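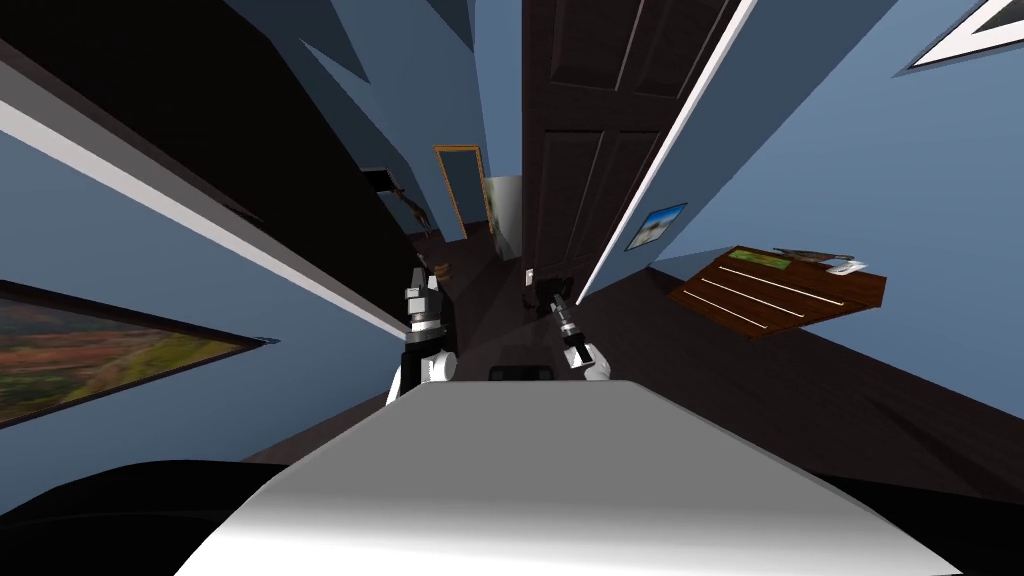
3 January 2023. Pevcombe workshop, sim bench. Goal for the session was to get the two-arm base down the hall of the house model and have the wrist views agree with the body view before we cut any more metal. The body camera mount is still wrong in the model file. Walls, trim and floor all run on a diagonal, so the roll term is either missing or applied twice. I left it alone so the comparison with the earlier logs stays valid. Right arm is the one to watch: the gripper is tilted up and to the left with its tip toward the base of the paneled door, and I want more margin there before anyone commands a base rotation. Left arm is fine for now.

Config: Luvitz base controller, Selora planner, physics step unchanged. Set the planner to 400 samples per query. Tried 1,000 and the plans were no better, and the loop started missing its deadline. Back to 400.

Base speed limit is at 50 percent in the hall. Sebastián wants it higher. Not until the arm envelope is in the collision check; at present it only covers the body.

Wrist view next. Fingers open, nothing commanded to close, approach toward the long black tabletop with the pale ledge along its front. 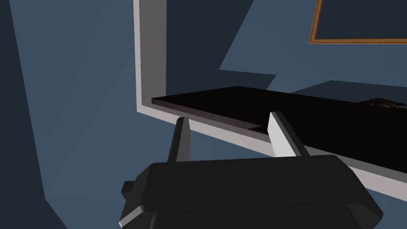 Finger offset in the kinematics file is 7 mm short compared with the printed parts on the bench. Hongmei measured both sets with the calipers and got the same figure, so the file is what changes. Collision meshes for the fingers need regenerating afterward; the old ones are boxes and will report contact early on any ledge.

Also found the gripper friction value was still the default. Changed to match the rubber pads Xiuying ordered. No grasp runs until the meshes are done.

To do:
Fix roll in body camera mount, rerun hall
Finger offset, both arms
Regenerate finger meshes
Add arms to base collision check
Ask Haiyan for the Rai driver branch, mine is stale

Hardware arms stay unpowered until the first four are closed. Mayuree has the bench booked for the second base in March, so the real hall test has to be finished before then.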